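Keeping small bits tidy – workshop and kitchen drawer tips

Updated July 2019. Loretta Iwasaki

Quick one this month, got a shed roof to finish. Most of these came in by post or from people stopping me in Goltodby, a few are mine. Use what you like.

SCREWS AND FIXINGS

Sort by length first, then by head. Everyone does it the other way round and ends up with a tray of Phillips in nine lengths. Length is what you're looking for when you're up the ladder.

Tape one of each to the outside of the jar. Clear parcel tape, not sticky tape, which goes yellow and drops off by Christmas.

Odd screws – one jar, only one. When it's full, tip it on newspaper, keep what has a mate, scrap the rest. Took me an evening in June and I got rid of half.

Brass screws away from steel ones if the shed is damp. And wax the thread before you drive them, candle stub is fine. Brass snaps if you look at it wrong. Run a steel screw in first, same size, take it out, then put the brass one in.

Rawlplugs: leave them on the strip till you need them. Loose ones get everywhere.

BOXES WITH LIDS

See-through beats solid every time. You won't read labels when you're in a hurry, I don't.

Hinged lids for things you use daily. Lift-off lids get put down somewhere and that's the last of them. If you've already got lift-off ones write the same number on lid and box with a paint pen.

Shallow is better than deep. Two layers of anything and the bottom layer might as well be at the tip.

Cloudy plastic: warm water, washing-up liquid, a spoon of bicarb, soft cloth. No scourers. Won't come up like new but you'll see what's inside. Don't put thin plastic in the dishwasher on hot, it warps and then the lid never shuts agian.
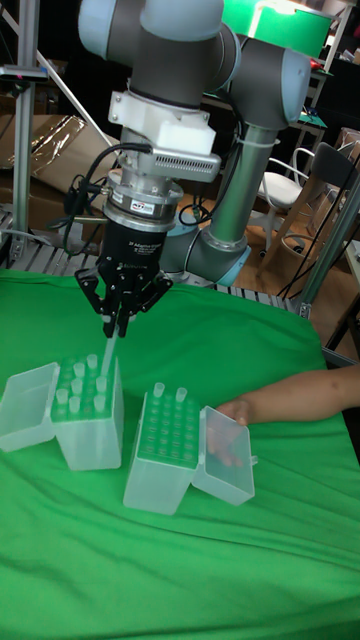 Lining next. An old bit of felt or a tea towel folded flat under your boxes stops them skating about when you pull the drawer. Non-slip matting is good too but it goes sticky after a few summers, so check it. Cut it slightly short of the drawer, otherwise it rucks up at the back and catches.

For the worktop I like a plain cloth when doing anything fiddly. Watch parts, beads, the little springs out of a tap. They don't bounce and they don't roll. One colour, no pattern. My mother did all her mending on a pillowcase.

LABELS

Masking tape and pencil. Pencil doesn't fade, biro does.

Label the front AND the top if the boxes stack.

Date anything with glue in it. Date you opened it, the bought date is no use to you.

GLUES, FILLERS, PAINT

Wood glue nozzle blocked – leave a screw in it next time, twist it out when wanted. For now stand the nozzle in hot water ten minutes then poke through with a cocktail stick.

Superglue in the fridge, in a jar with a lid, well away from food and out of reach of kids. Let it warm up before opening or damp gets in.

Half tins of paint: decant into jam jars, right to the top. Less air, less skin. Write room and wall on the jar. I have a jar that says 'nice blue' and no idea.

Filler tubs – smooth the top flat, cling film pressed right down on it, then the lid.

KITCHEN DRAWER

Take everything out. All of it, on the table. Put back only what you used since last summer.

Birthday candles, matches, string – one box. Batteries in another, all facing the same way, terminals not touching. Never loose with keys or coins. Flat ones go straight in a bag by the door.

Rubber bands perish. If they're cracked they're no good, stop saving them. Same with those bag ties from the bread, you do not need 135 of them (I had a shoebox, yes).

Icing nozzles: dry them on a wooden spoon handle stood in a mug. Otherwise there's always one with water in the tip and it rusts.

Spice jars lying down with the label up if the drawer is shallow. Put a strip of dowel across every row to stop them rolling when you shut it.

SHED DAMP

Bowl of rock salt under the bench, change it when it goes to slush. Cheap and it helps a bit. Better is a gap behind the shelves, an inch off the wall, so air can get round.

Wipe saws and chisels with an oily rag before putting up. Keep the rag in a tin with a tight lid. If it's linseed on it, dry it flat outside first – balled up linseed rags can catch fire on their own.

The Dradell hall swap is still taking spare jars, clean ones with lids that fit. Semberg shelf brackets also wanted, any size, screws included if you have themm.

More next month, probably hinges.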